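Community | Food & Home
5 comments | 90 shares

Bevley dish swap finds a home for 1,677 pieces

July 17, 2018

If your kitchen cupboards feel a little roomier this week, you probably spent part of the weekend at the Bevley Dish Swap! The third annual swap filled the Birhane Hall with casseroles, soup bowls, gravy boats and more teapots than most of us have seen under one roof, and by closing time 1,677 pieces had gone out the door to new kitchens.

The idea is wonderfully simple. You bring in clean dishes you no longer use, you get a paper token for each one, and you spend the tokens on whatever catches your eye. No money changes hands for the swap itself, though there was a donation jar by the tea urn and it did very nicely.

Montserrat Arriaga started the event after clearing out her aunt's house and finding three complete dinner services, none of them touched in years. "I couldn't bear to put them in a box for the dump," she said. "I thought, somebody out there is eating cereal out of a mug and would love these." The first swap was held in her garage. This one needed the whole hall, plus the porch for the big serving pieces.

People were lined up along Plitano Street well before the doors opened at nine. Roy Catterall had come in from two towns over, hoping to replace a saucer from the set his parents were given when they married - brown leaves around the edge, a little gold line inside. He didn't find the saucer, but he went home with a matching sugar bowl he never knew existed, and he was grinning so hard he forgot his umbrella. (It's behind the desk at the hall, Roy!)

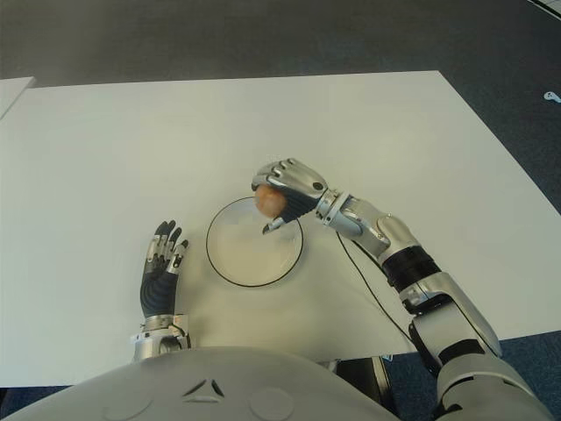

Can you take part if you have nothing to bring?

Anyone can come along empty-handed and pick up 3 free tokens at the welcome desk, and families setting up a first home can ask for a starter bundle with plates, bowls and glasses for four.

Those starter bundles were new this year and all of them were spoken for by lunch. Tracey Bellamy packed them the night before with help from her sons, wrapping everything in old newspapers saved up by half the neighborhood. She would like more newspapers, please, and fewer glossy magazines, which slide around too much in the box.

Over in the side room, Abílio Seixas ran his mending table from morning until the last visitors left. He showed people how to glue a handle back on, how to hold it steady in a tray of dry rice while the glue sets, and when to give up and turn a cracked bowl into a planter. His advice on chips was short: sand the sharp edge, keep it for display, and don't eat off it. The line for his table ran back to the coat rack most of the day and he hardly stopped for a sandwich.

There was plenty to look at even for those who came only to browse. A shelf of local pottery included some lovely speckled pieces from the old Lalteo works, lent by Neville Mottram, who was happy to turn every one of them over and show off the marks underneath. He is trying to track down a lidded butter dish from the same pottery, so do check your attics.

Leftover dishes went to the church kitchen and the summer camp. Anything badly broken is being saved for the mosaic class, which begins again at the end of July and still has places. Sign up at the hall office, and wear old shoes.

Filed under: Bevley, Events, Reuse

Recent items
Library porch to reopen after paint job
Peach season is here, and so are the pies
Swim lessons: evening slots added
Letters: more shade at the bus stop, please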